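29 December 2020

Rain gauge comparison, cont. Tipping bucket on the roof still reading low against the manual one. Pulled the logger file this morning, 2605 tips since Damián reset it in June. Manual total doesn't agree, not even close in the heavy events. Light rain is fine.

Dewanti thinks it's splash-out. I think the funnel was half blocked -- found leaf bits and a dead wasp in the screen. Cleaned, leveled, put back. Should of done that in the fall.

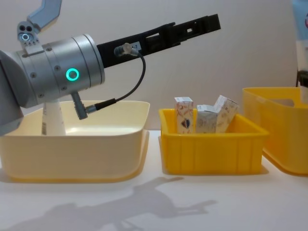
Arm wrist, green ring lit.

Bench check after lunch. Dripped 1000 ml thru slowly, then again faster. Fast run undercounts, slow run OK. So some of it is the bucket missing water mid-tip, not just the leaves. Need the correction curve from Adi, the old one is for the Pritchard gauge and no use here.

Pressure sensor: no drift I can see. Logger battery swaped.

To do -- repeat at 800 ml, ask Issa for the airport daily totals, heater tape before the next freeze. Snow days in the file are junk, flag them.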